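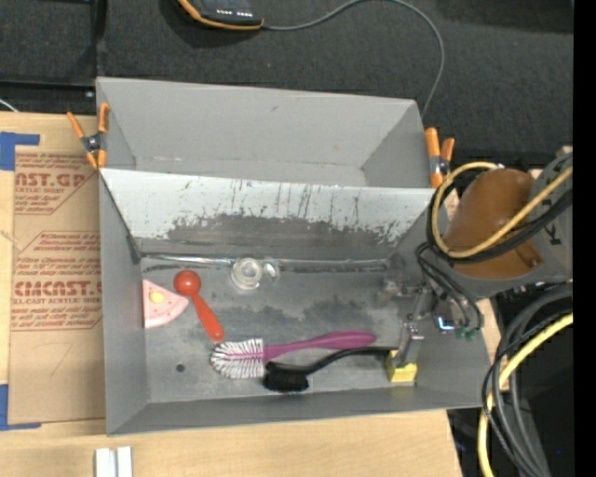

Two-section bin on a wooden tabletop, with orange-handled spring clamps.

RESTORATION

Putting the Jokes Back in Order

The adventure comedy Ivora survived in 38 cans, none of them complete. A small lab in Clorkach has spent two winters working out how long each laugh was supposed to last.

The running time of Ivora has been given as 74, 80, 86 and 91 minutes, depending on which program note or catalog card is consulted. All four numbers may have been correct at some point. The picture was cut after its first week, cut again for a double bill, and then trimmed one more time by the regional distributor, who wanted the balloon chase moved ahead of the wedding. What reached the Sornamus lab was the residue of all these versions: positive prints on 35mm stock, two reels of 16mm reduction, and a short roll of negative with no leader and no edge marks.

Trinidad Soler, who runs the picture side at Sornamus, had the material inspected by hand before any of it went near a scanner. Each reel was wound at low speed from the head, with the shrinkage measured at the start, the middle and the tail. Most of the 35mm was under one percent and could be scanned on the standard gate. Two reels were well over that and had to be run on rollers without sprocket teeth, with the frame position taken from the perforations by a camera and corrected afterward.

The inspection also produced a splice log. It lists 1471 splices across the surviving material, each with its reel, footage, type and condition. A cement splice made by the original lab is narrow and even. A repair made in a projection booth is wider, often crooked, and generally costs the print one or two frames on each side. The difference matters in a comedy. In a drama, the loss of three frames from a shot of a door is hard to detect. In Ivora the door opens, the uncle is hit by it, and the cut comes four frames after contact. Remove three of them and the blow is no longer visible.

"We started with the splices because they tell you which print to trust," Soler says. "If reel two has a booth repair in the middle of the pie gag and another print doesn't, you take the gag from the other print, even if it is scratched from end to end. Scratches can be dealt with. Missing frames can't."

The rule was applied to the whole film. For every shot, the lab chose the longest surviving copy first and the cleanest copy second. Where the longest copy was too damaged to use throughout, it was used only for the frames that the cleaner one lacked. The joins between sources were then matched for density and steadiness. Some of these joins can be seen on a large screen. In the market sequence, the grain becomes coarser for eleven frames as the stolen donkey turns its head, and then becomes fine again. Soler left it alone after three attempts to hide it made the donkey look soft.

Establishing the order

The shots were one problem and their order was another. No shooting script has been found. The lab worked from a cutting continuity, a typed list prepared for the censor, which describes the film shot by shot and gives a footage for each. The continuity belongs to the first release, or to something close to it, and it is missing its last nine pages.

For the first seven reels, then, the editors had a reference. They assembled the scans in Ninh, a conforming program written at the lab, which reads the continuity as a table and flags any shot whose length differs from the listed footage by more than a set tolerance. The tolerance began at eight frames and was brought down to two as the work went on. Shots that ran short were marked for a search of the remaining cans. Shots that ran long were more puzzling, and there were 14 of them.

A shot cannot grow in a projection booth. The likely explanation is that the continuity was typed from a slightly later cut than the one used for some of the prints, and that the editor had tightened a number of reaction shots in between. Most of the long shots are of the same actor, the one who plays the harbor inspector, and most show him looking at something off screen. In the longer version he looks, blinks, and looks again. In the continuity he has time only for the first look.

The lab kept the longer versions in the assembly for several months and screened both in September, on a Tuesday evening, for an audience of 80 in the municipal hall at Clorkach. The reels were shown in alternation, without any indication of which was which, and the sound in the room was recorded. The shorter versions drew earlier laughter. The longer versions drew more of it, though in three cases it covered the next line. Soler's notes on the screening run to two pages and come to no firm view. In the end the lab followed the continuity, on the ground that it was the only document available, and placed the longer shots in an appendix to the restoration file.

For the last two reels there was no such reference. The wedding and the balloon chase exist in both orders. The distributor's version, with the chase first, survives in better prints. The internal evidence favors the other arrangement. The bride's veil is torn in the basket of the balloon, and it is whole in the church. The inspector has lost his hat by the time he reaches the altar in the distributor's version, while another print shows him wearing it there, in a different take. This second take appears in only one can, and it settled the matter for most of the people working on the film. The wedding was put back ahead of the chase.

Sound

The sound of Ivora was recorded as a variable-area optical track, in which the signal is printed as a clear shape of changing width along the edge of the film. Dirt and scratches in the clear area are read as noise. Worn prints therefore crackle, and the crackle is loudest in the quiet passages, where the most clear area is exposed or where the noise reduction of the period failed to close quickly enough.

Kazue Kudo handled the track. She had every print with usable sound scanned as an image, at a resolution higher than that of the picture, and rebuilt the signal from the outline of the shape. This makes it possible to repair damage by drawing the edge of the track where a scratch has crossed it, before any audio processing is applied. It is slow. The seven minutes of the opening ferry scene took her five weeks.

The question of how much to remove was settled early. Kudo keeps the hiss of the original recording, the change in room tone at each cut, and the thump of a microphone being brushed in the tent scene. She removes what was added by wear, by printing and by poor storage. The line between these is clear in principle. In practice there is a low flutter under the orchestra in reel four that could belong to the recording or to a faulty printer, and it is present in all the sources. It has been left in.

Splices cause a further problem. On 35mm prints the sound runs ahead of its matching picture by 20 frames, so that a repair at one point in the image cuts the sound belonging to a later one. A print chosen for its picture at a given shot may well have a gap in the sound for that shot, or an intact track where the picture is broken. Kudo's assembly was therefore made separately and draws on a different set of prints. For long stretches of the restored film, the image and the voice come from copies that were never in the same building before the cans arrived at the lab.

"People ask which print it was made from," Kudo says. "I send them the spreadsheet. They don't usually ask again."

Her own preference is for the ferry scene, where the comic effect depends on a steam whistle interrupting a proposal. In the worn prints, the whistle was distorted enough to be taken for damage, and an earlier video transfer had turned it down. The groom appeared to lose his train of thought for no reason. At its recorded level, the whistle covers four words, and the bride's answer is to a question she has not heard.

What is still missing

The restored version runs 80 minutes at 24 frames per second. By the footage in the surviving pages of the continuity, seven shots from the first seven reels have not been found in any form. Five are brief. The other two make up a conversation between the inspector and his mother at the customs shed, and it contains the only explanation of how he came to own the map. The lab has bridged the gap with a card, set in the typeface of the main titles, giving the substance of the scene in two sentences. An earlier draft of the card used a still photograph with it, but the still showed costumes from a different day of the story.

The short roll of negative remains unplaced. It holds a single shot, 19 seconds long, of a rowboat crossing a bay with nobody at the oars. The bay matches the location used in reel three. No boat is mentioned in the continuity at that point, and the shot has no slate. Soler has entered it at the end of the restoration file, after the splice log, with the footage and the measured shrinkage.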